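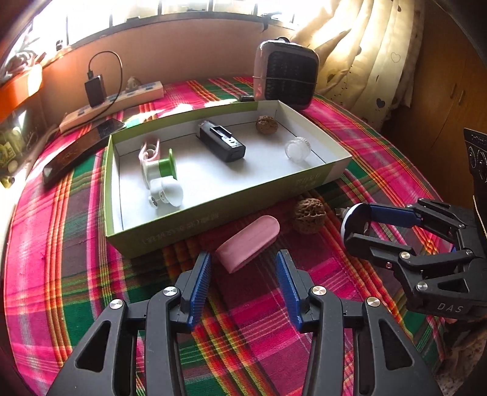
Small things collect on any table that gets used every day. A box lid is enough to sort them in, and a shallow one works better than a deep box. You can see everything in it without digging, and it slides onto a shelf when the table is needed for a meal.

Pick a lid with sides high enough to stop round things from rolling out. A white inside helps with dark items. If the table has a patterned cloth, put pieces straight into the lid as you find them. A walnut or a bit of pink plastic is easy to miss on a bright plaid.

Lay the long items down first, on a slant if they don't fit straight. Stand clips and hooks along one side. Small bottles can lie flat, but check the cap.
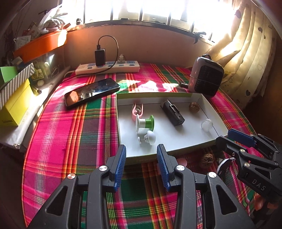 The sorting tray on the table, with the power strip behind it by the wall.

Keep the tray away from the power strip. Chargers get pulled out and dropped on whatever is nearest, and soon the tray is full of cord. Leave a hand's width clear around a space heater too, and more in front of the grille when it is on. Phones go beside the tray, never in it.

Empty the lid once a month. Anything that has sat there since the last time goes to its proper drawer or out. Nuts go back to the kitchen. Ours go in a Parnau jar that holds more than 80, which is plenty for a winter. 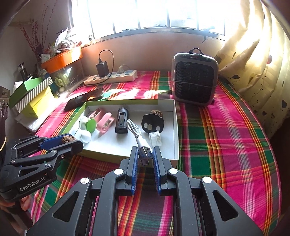 Truneritz Home Notes, No. 30, page 4

Charging cables need tying before they go in with anything else. Fold the cable back and forth in loops about as long as your hand, leave both connectors hanging free at one end, and fasten the bundle around the middle. Don't pull the tie tight. Sharp bends near the plug are where the wire inside breaks first.

A twist tie from a bread bag does the job. So does a strip of old elastic. Label the bundle if you own several that look the same.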